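4.2 Sorting of mixed household goods

The second task concerns the tidying of small bathroom and personal items, a chore that most adults complete without thought and that machines still find hard. At the Pernden site, each trial began with a handful of goods placed in a grey bin with sloping walls. The arm was required to lift every item out and put it down in a second bin within 60 seconds per item. No item was fixed in place, and the operator did not step in once a trial had started.

Goods were chosen to differ in stiffness, shine and shape. A mesh bath pouf gives way when pressed and has no clear edge to hold. A hairbrush is rigid but may lie at any angle, and a smooth cylinder or a lidded jar can roll when touched on one side. Crumpled foil reflects light unevenly — a known difficulty for depth cameras. 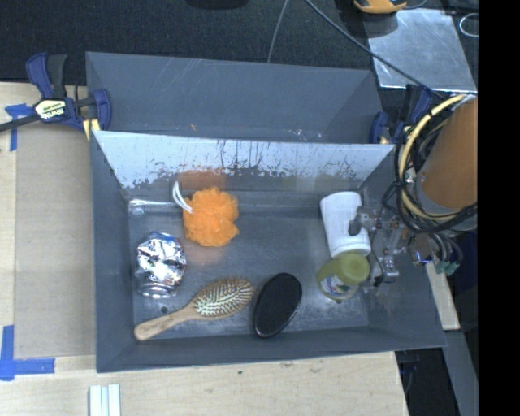
Figure 3. Sorting task, Pernden site. Mixed items in the front bin, with the gripper at the right-hand wall.

Of the 39 trials held in June, the arm emptied the bin in 20. The remaining 19 ended with at least one item left behind, most often one lying close to a wall, where the fingers had little room to close. Soft goods were lifted more reliably than we had expected, although they were sometimes dropped during transfer.

These results are in line with the Wostance kitchen study, and they suggest that the chore is within reach only where slow work and occasional human help are acceptable. The Clurkik planner, discussed in Section 4.3, was tested on the same goods.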